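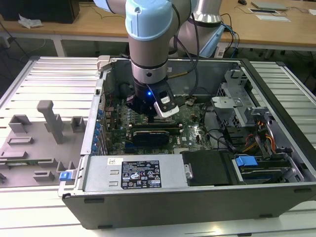 Robot arm over an open computer tower, with the graphics card in place

Wuninden 9 review: a design optimizer for people who hate waiting

Posted 2018-11-26 by Romana Čierny

So I finally caved and bought a license for Wuninden, and I've been living in it for three weeks. If you design anything with coils in it (I do solenoids and small valve actuators, mostly for lab equipment) you know the routine. You've got a magnetic model, you've got a pile of dimensions you could change, and your boss wants more force, less heat, less copper and a lower price, please, by lunch. I used to do this with a spreadsheet and a script I wrote years ago that I'm too embarrassed to show anyone.

Setup was easy! The installer found my field solver right away, and I had my first model linked before my coffee got cold. You tag the dimensions you want to vary, give each one a range, then pick your goals. I started with nine parameters and two goals, pull force at full gap and coil temperature, and let it go with the default genetic algorithm and a population of 30. It ran overnight and gave me a really nice curve of trade-offs to click through in the morning.

The clicking-through is the best part of the whole program. Pick any point on the curve and it pulls up the geometry next to the plot, with every dimension listed. You can drag a limit on one goal (say, no more than 61 degrees on the winding) and watch all the designs that break it go gray. I ended up with a shorter plunger and a much fatter pole piece than I would ever have drawn myself, and my old script never went anywhere near that corner.

Now the grumbling. Once I went past four goals the plots got hard to read. There's a parallel coordinates view, which is fine if you like staring at spaghetti, but the colors are too close together and you can't save your own color scheme. I emailed support and got a friendly answer the next day saying it's on the list for December. We'll see.

Restarting is clumsy too. My laptop went to sleep 20 generations into a long run, and when I woke it up the run was marked as failed. The results were all there in the project folder, but I had to import them by hand and tell the program which column was which. Please, just give me a resume button.

I did try the Botum add-in before this, and it's a lot cheaper. It's good for one goal at a time, and if that's all you need, save your money. With two goals it wants you to set weights up front, and I never know what weights I want until I've seen the curve. Marquez is the other one people ask me about. I only had the trial, it crashed on me twice while meshing, and the manual assumes you already know what a crowding distance is (I had to look it up).

Price: it hurts. The single-seat license makes sense if you do this for a living, and there's a student version with a cap on the number of parameters. No monthly plan, sadly.

I'm keeping it. Four stars out of five, and I'll bump it up if that resume button shows up. Next on my list is the Brirstead surrogate modeling pack, which is supposed to cut down on solver calls. If you've run it on anything with a saturated core, leave me a comment, I'd love to hear how the fit held up near the knee.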